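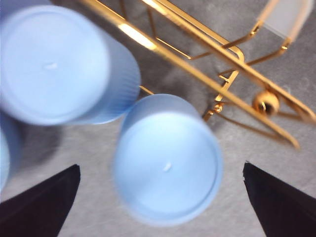 Pale blue cylinders beside a gold-colored wire rack.

Search Prornura Go

Household robot chores

Can a machine tidy a shelf yet? Sort of! I've kept this entry going since my first visit to the Tretholm workshop, and my answer is still "small stuff, slowly." Picking up one round thing is fine (mostly). Setting it into a thin wire holder is where I see trouble, and shiny metal makes it worse. The Kurian arm I watched needed roughly 9 minutes for 2 cups. I'd still love one!

See also: Rasau

Contact | © July 2021 Prornura | Back to top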